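Le dernier car pour Endport

Raté. Le car de Kevthorpe est parti avec deux minutes d'avance, et moi sur le trottoir avec le sac, les clés, le carton sous le bras. Pluie fine. Décembre. Pas un chat.

J'ai marché jusqu'à la gare. Fermée, évidemment. Un panneau : travaux, reprise du service au printemps. Le printemps ! J'ai ri toute seule, un peu trop fort.

Il fallait être à Endport avant la nuit, signer, rendre la maison. Le notaire avait été clair au téléphone. 3 677 euros de charges en retard, madame, et l'acheteur n'attendra pas. L'acheteur, un monsieur de chez Flakano, qui voulait tout raser pour mettre un dépôt. Bon. Qu'il rase.

Un camion de légumes m'a prise à la sortie d'Ellwood. Le chauffeur ne parlait pas, moi non plus. Radio, essuie-glaces, odeur de poireau. Il m'a laissée en haut de la côte, devant la grille. Merci. De rien. Parti.

La maison, donc. Plus petite. Les volets du bas coincés, la clé qui tourne dans le vide, puis non, qui accroche. Dedans, le froid d'une cave. J'ai gardé mon manteau. J'ai fait le tour en courant presque, chambre, couloir, chambre, rien à prendre, rien, et puis la cuisine.

Les assiettes de ma mère. Elle les sortait pour les grandes occasions et il n'y avait jamais d'occasion assez grande.

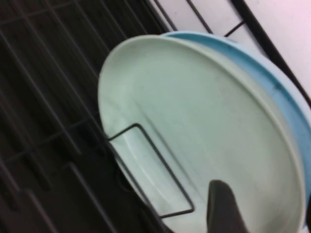 La grande assiette blanche, et derrière elle celle au bord bleu ciel.

Je me suis assise par terre avec le carton. Pas de journal pour emballer, alors j'ai pris mes pulls, mon écharpe, les torchons. Une assiette, un pull. Une assiette, un torchon. Je me suis entendu dire tout haut : doucement, doucement, comme elle disait, elle, quand je mettais la table. On mangeait dans les vieilles, les ébréchées. Un soir j'avais demandé pourquoi. Parce que, avait-elle dit. Et elle avait resservi la soupe.

Dehors un moteur. Des phares sur le plafond. L'acheteur déja, ou le notaire, ou les deux. J'avais encore le buffet à vider et plus rien à mettre autour.

On a frappé. J'ai enlevé mon manteau, je l'ai plié dans le fond du carton, j'ai posé la dernière dessus.

– Une minute !

On a frappé encore. J'ai cherché une casserole, des alumettes. Il restait un sachet de soupe au fond du placard, périmé sûrement, tant pis. J'ai ressorti deux assiettes. Puis une troisième, au cas ou.

– Entrez, c'est ouvert. Vous avez mangé ?

Contact | © mai 2025, tous droits réservés | Haut de page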